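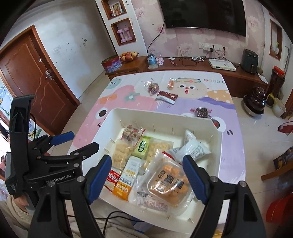 Mixed snack box on the table, hand gripper with blue pads

Farkier assortment station for mixed packing

The Farkier station is made for small and medium packing rooms where many different goods go in one box. Snack boxes, gift boxes and sample boxes are the usual work. The products are light, and they are seldom the same shape two times after each other. A bag of nuts is soft, a cookie packet is stiff, and a clear tray of fried snacks can crack if it is pressed too hard. For this reason we sell the station with soft finger pads and a slow closing speed as standard.

What is included
Packing arm with two-finger head
One set of finger pads, mounted
Hand tool for teaching the grips
Control box with stop button
Oltar software, license for one station
Floor stand or table clamp (please choose when ordering)

How the station learns a box
The station is taught by the people who pack today. An experienced packer holds the hand tool and fills a box in the normal way, with the normal goods. The software keeps the movements, and the arm repeats them later. When a box gets new contents, the packer shows the new items and leaves the others as they were. You do not need a programmer for this. For a box of mixed snacks we recommend to show each item at least four times, and to turn the packet a little between each time.

What changes for the staff
This is the question we hear most from customers, so we want to answer it properly. The station takes over the repeated reaching and placing. It does not take over the choosing of goods, the checking of dates or the closing of the lid. At Strand, where the station has been in use from October, two packers work beside it on each shift. Before, they stood all day at the same place. Now they change between teaching, refilling and final control, and they change after the coffee break.

Ylva Tveit is shift leader at Strand. She writes to us: "The first weeks were slower than by hand, and people were a bit worried for their hours. The hours are the same. What is different is that my packers are asked how a thing should be held, and they have many opinions about it. My shoulder is better also."

We advise that you inform the staff early and let them decide who will teach first. Persons who pack fast are not always the best teachers. A calm hand gives a better result.

Good to know before you order
Very thin, flat packets lying directly on a tablecloth or other soft cover can be difficult to pick up. Put them in a low tray or let them stand upright in the box.
Strong reflections in clear wrapping can disturb the camera. Move the lamp first, then call us.
The finger pads are wear parts. Clean them with a damp cloth, never with solvent.

Ordering
Article number: 3464
Delivery time: 39 working days
Training at your site: 2 days, included in the price
Extra finger pads are sold in pairs by Sellex.

Questions about the station are answered by Marit Eklund, product support. Please write which goods you pack and the inside size of your box, then the answer goes quicker.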